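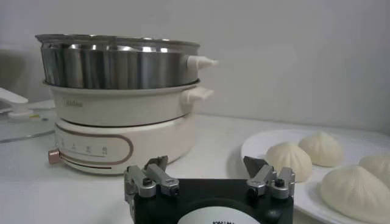 Wrist view, bun task, gripper open between steamer and plate.

vspahic
2019-06-26
Results for the bun transfer task, wrist camera only. We trained on 60 demonstrations and dropped the overhead view entirely. The policy outputs gripper pose deltas and a finger width. Over 7 evaluation batches the grasp was fine and placement was weak. Training set is 2552 segments after trimming idle time. Config is in the Fonport repo under bun_wrist.

grgic_d
What counts as a grasp success? If you score at lift, a bun that gets squashed and then lifted passes.

vspahic
Scored at lift, plus a check that the pleats are still closed. Velimir does the check by eye.

grgic_d
Then it is a subjective metric and should be reported separately from lift.

rok_h
I'd look at the steel basket first. It is polished and mirrors the room light in vertical bands, and those bands will move with the wrist. We had the same problem at Levetti with a sink task. Random brightness does nothing for it. Masking the basket in 2 runs helped us, but that is a small sample.

bujar.r
Disagree. The basket is a useful landmark on a white table against a gray wall. Mask it and you have very little left to localize from. From that height you also see the rim nearly edge-on, so the policy gets almost no view of the opening. I would put the overhead camera back for placement only.

vspahic
That defeats the purpose of the comparison — the claim is about a single wrist view.

bujar.r
Then the claim should be limited to grasping.

rok_h
Or start the placement segment from a higher pose. Same camera, better angle on the rim.

vspahic
Will try the higher start pose and split the two metrics as Dušan asked. Masking after that.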